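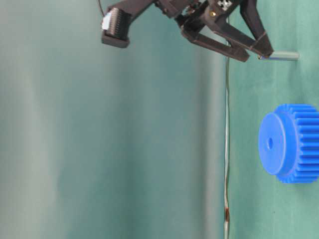
Peg, gripper, blue gear, and the gray cable that ate my week.

So the arm stopped again. Same as before: it gets the peg, heads over toward the gear, starts the slow part of the move, and then the fingers let go and the whole thing goes limp like somebody pulled a plug. Peg on the table. Me in my chair saying words my mother wouldn't like.

If you're new, I've been trying to get this gripper (mostly 3D-printed, mostly by me, partly by Hamish Waaka when my printer was down) to do peg and gear assembly on a little green table in my back room. I call the project Sondivden, after a typo I made in a folder name in January and never fixed. It had been going really well! I'd left it running the same cycle over and over, and the log got to 572 before the first dropout. I was feeling pretty smug.

Then it dropped out again 8 cycles later. Then 3 after that.

My first guess was the grip itself. The fingers come together in a narrow V, and a round peg doesn't give them much to hold, so I figured it was slipping, the controller was squeezing harder to make up for it, and the motor was tripping on current. Lovely theory. I spent two evenings on it. I turned the grip force down, turned it back up, reprinted a finger, and cleaned everything with alcohol. The current log was flat as a pancake right up to the moment it quit. No squeeze, no spike, nothing. The motor wasn't tripping, it was just losing its signal.

Second guess was software, because I'd updated the driver (yes, in the middle of a test, yes, I know). I rolled it back. Dropped out again before I'd finished my coffee.

It was Thulani Mabaso who got me looking at the cable. I'd sent him a bunch of logs and he wrote back with one line: "what angle is the wrist at when it dies?" I hadn't even been plotting that. I went and plotted it, and every single dropout was inside the same small slice of wrist rotation, right where the gripper turns to line the peg up with the gear. Every one! I'd been staring at grip force for days and the answer was sitting one column over.

So I powered everything down, took hold of the cable, and bent it gently with a meter clipped on. Most of the way along, fine. Then I got to the spot where I'd spliced it last year, and the reading blinked out. Bent it back and it returned. Bent it again, gone. I have rarely been so happy to find something broken.

When I opened it up there were only a few strands left holding on. The splice was stiff and the cable next to it was soft, so all the bending was happening in one tiny spot right at the end of the solder, over and over, every cycle. I did that splice myself. I remember being proud of it.

Now for the part that bugs me more than the cable. When the signal went, my gripper opened. That's how I'd set it up, way back, on the idea that open is the safe way to fail, so if it ever had hold of my sleeve it would let go. And for sleeves, sure. But on this job it means whatever it's carrying falls, and I've had my hand under there more than once, nudging a gear over while the arm was live. A plastic peg on the knuckles is nothing. I was planning to swap in the steel parts from the Malier kit next month, though, and I'd like to keep my knuckles.

What I've changed so far:

New cable, one piece, no splice anywhere. It's a Cakotov one, the flexible kind meant for moving joints, and it cost more than I wanted to pay.

More slack at the wrist, and a clip up by the bracket so the bend gets spread over a longer stretch.

If the signal drops, the arm now stops where it is and the fingers hold. I kept a separate release button on the table for the sleeve situation.

Hands stay out when the power's on. I've put the switch where I have to stand up to reach the gear, which annoys me every time, so I guess it's working.

I started the count over last night and it was at 814 this morning with no dropouts, and the wrist has been through the bad angle on every one of those. I'm going to let it keep going through the weekend before I touch the steel parts.

Next up is the old Visser arm in the closet, which has another one of my splices in it. If anybody has a good way to check a cable inside a joint without taking the whole joint apart, please leave it in the comments. I really don't want to take that joint apart.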